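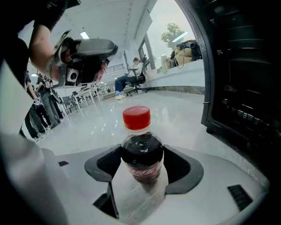

Flikach two-finger gripper kit, bought for the shared workshop in Platham. Been using it since January. Quick write-up as a few people on the build list asked and I keep typing the same answer.

Short version: good fingers, decent body, awful instructions. Four stars out of five, would have been five with a proper manual.

What you get. Printed body in white, two black fingers, slide rail, trigger and linkage, bag of screws, one sheet of paper. No driver. No spare screws either, and you will drop one. The body has a nice matt feel and doesn't show every thumbprint, which I expected it would.

Assembly. Box says an hour. Took me an evening and a bit. The rail goes in before the trigger spring, the sheet has it the other way round, so I built it, unbuilt it, built it again. Step 4 shows a washer that isnt in the bag. Leave it out, makes no difference I can find. Do the finger screws up last and only nip them, they bite into plastic and strip if you lean on them. Ask me how I know.

Grip. This is the good bit. The fingers have a shallow hollow on the inside face so round things sit in them properly. Bottles are my standard test, a Coca-Cola one being the right sort of shape and weight and always lying about the place. Held upright by the fingers, fine. Full one is near the limit for my wrist before it's near the limit for the gripper. Mugs ok by the body, hopeless by the handle. Flat things (rulers, a phone, a thin book) you have to come at from the side or they slide down and out. Pens, forget it unless you add something grippy. I stuck a bit of bicycle inner tube on one set and that sorted it.

Trigger. Stiff for the first week then loosens up. Too loose now if anything. Spring is a standard size, swapped mine for a stronger one from the odds tin.

Wear. I kept a tally on the wall by the bench because I wanted to know about the linkage pin. First pin went at 936 squeezes. Second one, metal, cut down from a nail, was still going at 1,968 when I stopped counting. Flikach sent a new plastic pin free when I emailed, no fuss, took four days. But really it should ship with metal.

Against the others. The Breltanitz one is smoother and the slide has no wobble at all, but it's heavier and the fingers are flat, so bottles turn in your grip. The Fu is cheaper and feels it. If you've got a printer and patience you could do your own body and just buy the Flikach fingers, they do sell them seperately.

Moans, in no order:
Slide collects dust. Brush it out.
Screw heads are two different sizes for no reason.
Nowhere sensible to hang it up, ours ended up on a coat hook.
Left-handers, the trigger guard rubs. File the corner off.

Buy it if you're building something that has to pick up round, ordinary household stuff and you don't mind fiddling. Get the metal pin in on day one. Will add a note if the rail goes.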